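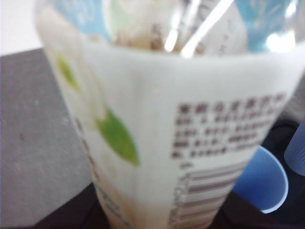 Lesezeit: 2 Minuten

3.2 Korpus und Aufbereitung

Grundlage der Auswertung sind 3.000 Todesanzeigen aus dem Ludmonter Regionalblatt und dem Online-Gedenkportal Jivport. Aufgenommen wurden Anzeigen von Angehörigen; Nachrufe von Vereinen und Arbeitgebern blieben unberücksichtigt. Doppelte Einträge wurden vor der Kodierung entfernt. In 900 Anzeigen ist der Wohnort der Hinterbliebenen angegeben, meist in Klammern hinter dem Namen.

Abb. 3: Flasche mit dunkler Flüssigkeit, weißem Schraubverschluss und überwiegend weißem Etikett.
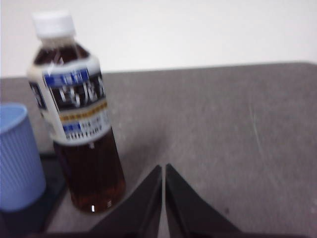

3.3 Kategorien der Verwandtschaft

Das Kodierschema umfasst 16 Kategorien. Stief- und Schwiegerkinder werden getrennt erfasst, auch wenn die Anzeige sie in einer Zeile mit den leiblichen Kindern nennt. Schwierig blieb die Formel »und alle Anverwandten« — sie schließt einen Personenkreis ein, der sich aus dem Text nicht bestimmen lässt. Sie erhielt einen eigenen Kode. 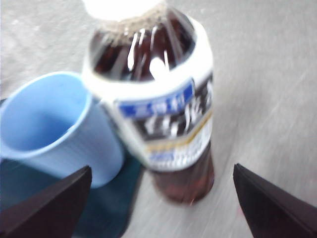
In einer Rückmeldung zum Vorabdruck hieß es, die Reihenfolge der Namen folge in vielen Familien dem Alter und sage über Nähe wenig aus. Wir haben die Position deshalb nur innerhalb derselben Generation verglichen. Bei Anzeigen ohne erkennbare Generationenfolge entfällt der Vergleich.

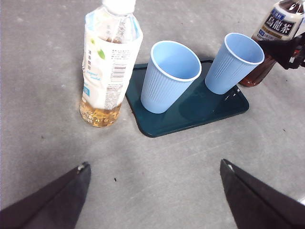
3.4 Grenzen der Daten

Anzeigen aus dem Verlag Flasik lagen nur als Scan vor. Bei Frakturschrift und Zierrahmen musste der Text von Hand übertragen werden — Lesefehler bei Ortsnamen sind möglich. Angaben zum Preis der Anzeigen fehlen für beide Quellen.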